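Petkov Door Pack for two-arm robots

I've been training door-opening policies in simulation for a while now, and the Petkov Door Pack is the set I wish I'd started with! You get 537 doors (swing only, sorry, sliding ones are still on my list) and 64 handle styles, all ready to load with hinges and latches that behave.

The trick Gönül Sarıgül and I landed on is pretty simple – we swap the door's look and the handle's stiffness every episode, so the policy has to learn the pull instead of memorizing one door.

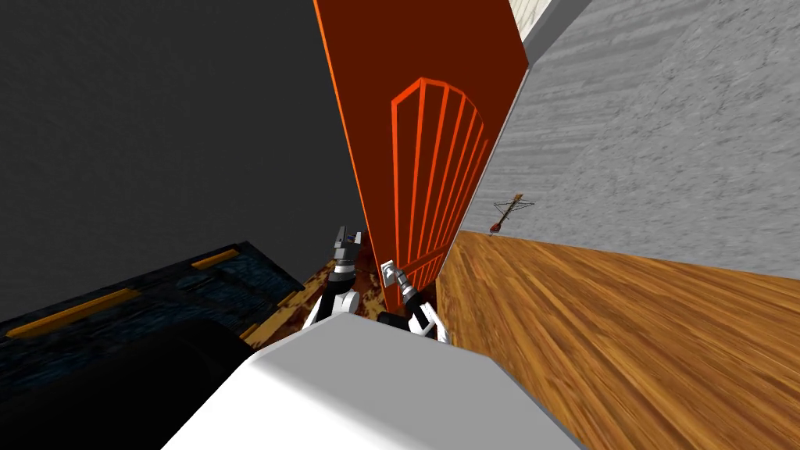

RESEARCH NOTES

Lever handles like the silver one on this orange door were our toughest group. With a fixed stiffness the policy kept letting go early. Once we mixed it up, it opened up to 382 of the doors it had never trained on, and I did a little dance at my desk. Training takes 4 GPUs and a fair bit of patience.

Filed under: Simulation, Doors & Handles, Two-Arm

You might also like
Mingate Drawer Pack
Plirkdale Kitchen Set
Vovavov Grasp Logger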